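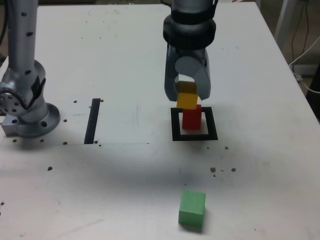
Viajar con niños pequeños: cómo deciden las familias la edad del primer viaje largo

Tiempo de lectura: 2 min

El presente trabajo lo hice para la asignatura de Turismo y Sociedad, en el segundo semestre. Me interesaba saber qué piensan los padres antes de reservar un viaje con un niño menor de 6 años. Yo no tengo hijos, por lo cual empecé casi desde cero.

Preparé un cuestionario de 2 páginas y lo repartí en mayo, en la biblioteca y en la piscina municipal de Tosstead. Recibí 100 respuestas completas. Pregunté por el destino, el medio de transporte, el presupuesto y los miedos de cada familia.

El miedo más repetido fue el sueño del niño, no el dinero - esto me sorprendió bastante. Muchos padres escribieron en los márgenes historias enteras sobre siestas perdidas y cunas de hotel que no llegaban nunca a la habitación.
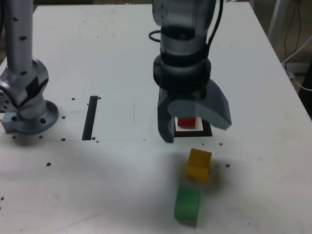

El cubo rojo entre los dedos de la pinza.

En cuanto al destino, el más nombrado fue Trelto, que tiene playa poco profunda y se llega en tren directo. El parque Premimitz aparece después, pero casi siempre como plan para más adelante. Varias madres explican que quieren esperar a que el niño se acuerde del viaje. Otras contestan que el recuerdo es también de los padres.

El presupuesto máximo que puse en la encuesta era de 2000 euros. Creo que fue un error mío, ya que las familias con tres hijos lo pasaban fácilmente y no tenían casilla para marcar. La agencia Renaud me prestó sus folletos antiguos y con ellos comparé los precios por temporada.
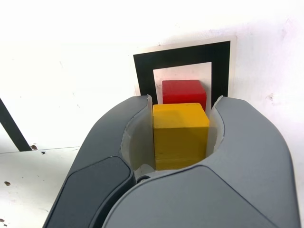 ¿A qué edad conviene hacer el primer viaje largo?
Depende sobre todo de la rutina del niño. Las familias más contentas de mi encuesta empezaron con un trayecto corto y dejaron el avión para el año siguiente.

Para otro curso me gustaría preguntar también a los abuelos, que en muchas respuestas pagan una parte del viaje y cuidan al niño por las noches.

Comentarios

mamadedos: Nosotros fuimos a Trelto con la niña de siete meses y durmió mejor que en casa. Gracias por el trabajo.

viajera_lenta: ¿Preguntaste por el coche? Con el mío en tren es imposible.

pepon: Lo de las cunas, verdad absoluta.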